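Kameo Science Pages
Sheet 714: How heat moves
Last revised October 2021

Heat is energy on the move. It passes from a warmer thing to a cooler thing, and it keeps passing until both are at the same temperature. This sheet explains the three ways in which it travels, and what people do to speed it up or slow it down.

Words in capitals are explained in the list at the end.

Heat and temperature

These two words are often mixed up. Temperature tells you how hot a thing is. It is measured with a thermometer, usually in degrees Celsius. Heat is the energy that passes between things when their temperatures differ.

All things are made of tiny PARTICLES, much too small to see. The particles are always moving. In a solid they stay in their places and shake. In a liquid they slide past one another. In a gas they fly about freely and bump into each other. When a thing is warmed, its particles move faster.

A bath of warm water and a cup of warm water can be at the same temperature. The bath has many more particles, so it took far more energy to warm. It will also take longer to cool down. For the same reason, a full kettle takes longer to boil than one with only a little water in it.

An example with numbers: suppose 300 grams of cold tap water at 14 degrees is put into a kettle with a power of 2 kilowatts. If all the energy goes into the water, the water reaches 100 degrees in 54 seconds. A real kettle is slower. Part of the energy warms the kettle itself, and part escapes into the air of the kitchen.

Where heat comes from

The Sun is the main source for the Earth. Other sources are burning (wood, gas, candles), rubbing (your hands, or a bicycle brake), the bodies of people and animals, and electricity.

When an electric current flows through a wire, the wire becomes warmer. In a toaster this is the whole purpose. The toaster wire is made of a metal that resists the current strongly, and it glows orange. In most other machines the warming is not wanted. A television, a telephone charger and a computer all give off heat while they are switched on, although none of them was made to warm a room. The energy came in through the plug as electricity and it has to go somewhere.

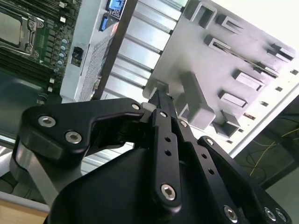 An open computer case, seen past part of a gripper.

The part of a computer that does the calculations is called the processor. It is small, and a small thing has little surface through which to lose heat. Designers therefore fix a block of metal to it, called a heat sink. The block has many thin fins, which give it a large surface touching the air. Often there is a fan as well. A motorcycle engine has fins for the same reason.

The first way: conduction

CONDUCTION is the passing of heat through a thing, or from one thing to another that touches it. Fast particles knock against slower ones and make them move faster. Those knock against the next ones, and so on along the material.

Put a metal spoon in a mug of hot water and leave the handle sticking out. After a short time the handle is warm, although it has not been in the water. The heat was conducted along the spoon. Do the same with a wooden spoon and the handle stays almost as it was.

Materials that let heat through easily are called CONDUCTORS. Metals are good conductors. Copper and aluminium are better than iron and steel. Materials that let heat through slowly are called INSULATORS. Wood, plastic, cork, wool and air are insulators.

This explains a common puzzle. On a cool morning a metal gate feels colder than the wooden post beside it. If you measured both with a thermometer you would find the same temperature. The metal carries heat away from your fingers quickly, and the wood carries it away slowly. Your skin notices how fast it is losing heat, so it is a poor thermometer.

The second way: convection

CONVECTION happens in liquids and gases. When water or air is warmed it spreads out and takes up more room, so a litre of it weighs a little less than before. The heavier, cooler water or air around it sinks and pushes the warm part upwards. The warm part then cools, sinks in its turn, and the movement continues in a loop. This loop is called a convection current.

A room heater works mainly in this way. The air beside it is warmed and rises to the ceiling. It crosses the room, cools against the walls and windows, falls, and moves back along the floor to the heater. The air near the ceiling is usually warmer than the air near the floor.

Sea breezes are convection currents on a larger scale. On a sunny day the land warms faster than the sea. Air rises over the land and cooler air moves in from the sea to take its place. At night the land cools faster, and the breeze may turn round and blow the other way. In the harbour at Stornstead, small sailing boats used to leave before sunrise to use the land breeze and come home in the afternoon with the sea breeze behind them.

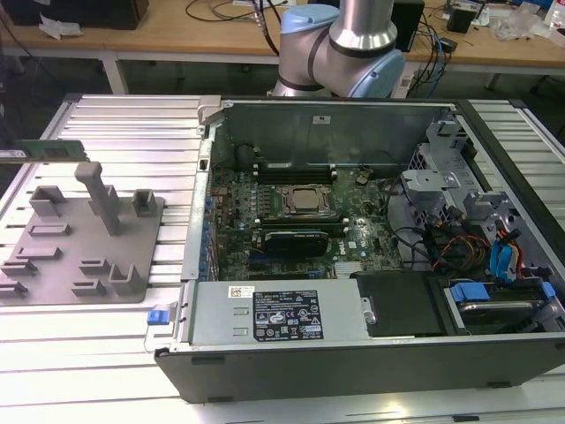 A fan makes air move without waiting for convection. Moving air takes heat from a warm surface faster than still air does, as it keeps replacing the layer that has already been warmed. You do the same when you blow on soup. Blowing also helps some of the water in the soup to turn into vapour, and this takes heat away too.

The third way: radiation

Conduction and convection both need particles. Between the Sun and the Earth there is almost nothing, only empty space, and yet the Sun warms us. Its heat arrives by RADIATION.

Everything gives out radiation, including you. Most of it is a kind called infrared, which our eyes cannot see. Hotter things give out more. If you hold your hand to one side of a bonfire, at a safe distance, you can feel the warmth on the side that faces the fire. The hot air is going upwards, so most of what you feel is radiation.

Dull, dark surfaces take in radiation well and also give it out well. Shiny surfaces reflect most of it. This is why a runner may be given a shiny foil blanket after a long race, and why a black car seat in the sun becomes hotter than a white one.

Keeping heat in

To keep a thing warm, all three ways must be slowed down. A vacuum flask does this well. It has two walls with the air between them removed, so there is almost nothing to conduct heat or carry it by convection. The walls are silvered to reflect radiation. The stopper stops warm air and vapour leaving at the top. A flask also keeps cold drinks cold, because heat from outside has the same difficulty getting in.

A wool jumper works by holding air in the small spaces between its fibres. The air cannot move far, so convection is weak, and air is a good insulator. Feathers and fur do the same. On a cold November morning you may see a bird with its feathers fluffed up. It is holding a thicker layer of air next to its skin.

Houses lose heat through the roof, walls, windows, floor and gaps around doors. Thick soft material is laid in the loft to hold still air. Double windows have a narrow space between two sheets of glass. Thick curtains and draught strips help as well.

Something to try

You will need three mugs of the same kind, a jug of warm tap water (not boiling), a sock, a piece of kitchen foil, a thermometer and a clock. Ask an adult to check the water.

Pull the sock over the first mug. Wrap foil round the second. Leave the third as it is. Pour in the same amount of water and write down the temperature of each. Measure again every five minutes for half an hour, and draw a line graph with one line for each mug.

Then put a saucer on top of each mug and do it all again. Compare the two graphs. A mug without a lid loses a great deal of heat from the top.

Word list

CONDUCTION: heat passing through a material, or between things that touch.
CONDUCTOR: a material that lets heat pass easily.
CONVECTION: heat carried by a moving liquid or gas.
INSULATOR: a material that lets heat pass slowly.
PARTICLES: the very small pieces of which everything is made.
RADIATION: energy that travels in waves and can cross empty space.

Next sheet: Melting, freezing and boiling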